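From: Dexter Ferreira
To: Parville Allotments and Kitchens list
Subject: Re: Melon sorbet without a machine?

Hi Nayeli and everyone,

Sorry for the slow answer, I've been out at the plot every evening trying to keep the beans alive. Quoting your message so people don't have to dig for it:

> Has anyone on here made sorbet without an ice cream maker? I have more
> melons than I can give away and my freezer is the small kind over the
> fridge. I tried once last July and got a brick. I think I used too much
> water but I'm not sure. Also does it matter which melon? Mine are the
> orange ones, Wilmer says they're too sweet for it.
>
> Nayeli Medrano

Yes! I do it every summer, and I made plenty of bricks before I got the hang of it. The water is part of your trouble, but I'd bet on the sugar too. People get nervous and cut it way down, and then there's nothing in there to keep it soft. Wilmer is a dear man and he is wrong about the orange ones. They're the best for this, you just need a good squeeze of lime so it doesn't taste like candy.

What I do is scoop the flesh out, mash it through a sieve (skip the sieve if you don't mind a few strings), and stir in sugar syrup while the syrup is still a bit warm so it blends. Then the whole lot has to get properly cold before it goes anywhere near the freezer. This is the step I used to skip. I stand the bowl of mix inside a bigger bowl of ice and stir it now and then while I do the dishes. If you put it in warm, a little freezer like yours will labor over it all night and you get those big crunchy crystals.
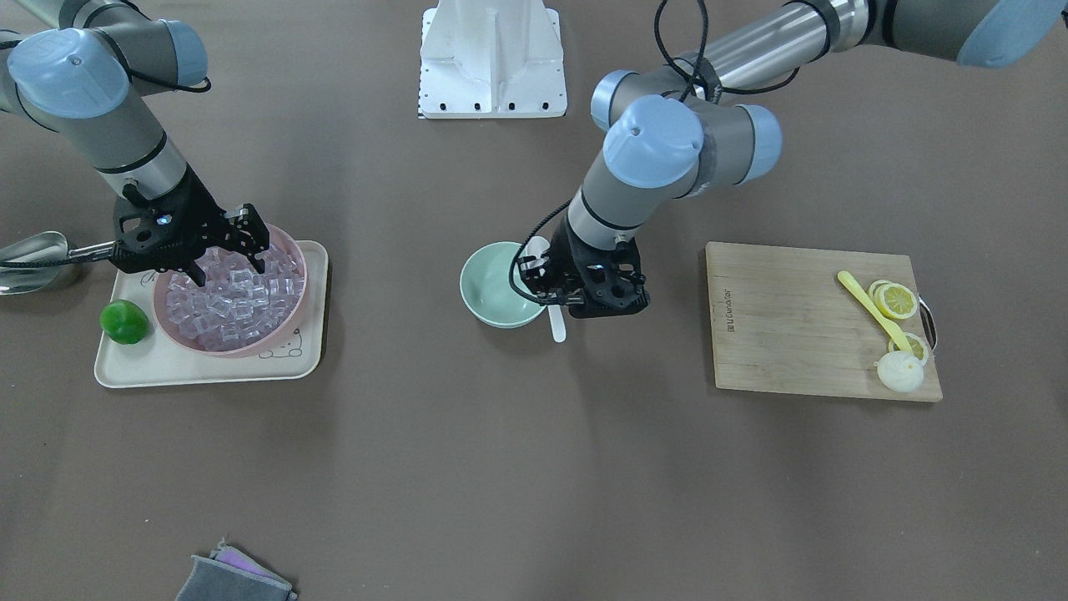 Plenty of ice in the pink bowl.

Buy a bag of ice if you have to. I used to try to make enough in trays and always ran out halfway, and then I'd be knocking on Inmaculada's door at nine at night with a saucepan in my hand.

Once it's cold, pour it into something shallow. A metal cake pan is great. When the edges go firm, get in there with a fork and break it all up, then back in, then do it again when it firms up again. I give it 2 good beatings with the fork and one with the hand blender if I feel like washing the hand blender. My mother did hers with only a fork and it was smoother than mine, so make of that what you will.

For amounts, my card says 287 grams of sugar to a big melon, which came from Purificación Vidal, who weighs everything and does not round. I've gone up and down from that and it's fine as long as you don't go down very far. Taste it before you freeze it, and it should seem a little too sweet, because cold dulls it. 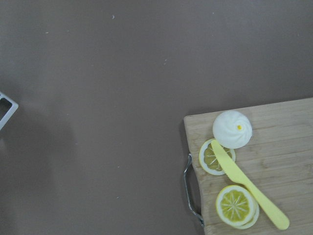 Serving is where I get lazy and then regret it. Take the pan out and let it sit on the counter before you start scooping, or you'll bend a spoon (I've bent two, both from the good Lammers set, and I still hear about it). Chill the dishes too if there's room. If you want something on top, I'd keep it small, mint or a bit of lime peel. Or you can go the other way and pipe some whipped cream, in a twist like the white swirl on the cutting board there, with one tiny yellow dot of something on the tip. Candied lemon would do nicely for that. Put the cream on at the very last minute though, it slides off if the sorbet has started to melt.

It keeps a couple of weeks with a piece of parchment pressed right down on the surface. After that it's still safe to eat but it goes grainy, and then I just put it in the blender with some seltzer and call it a drink.

If you've still got melons on Sunday I'll take two off your hands. I can trade you beans. Please let me trade you beans.

Dexter

P.S. Inmaculada, I still have your big sieve, I'll leave it on your porch.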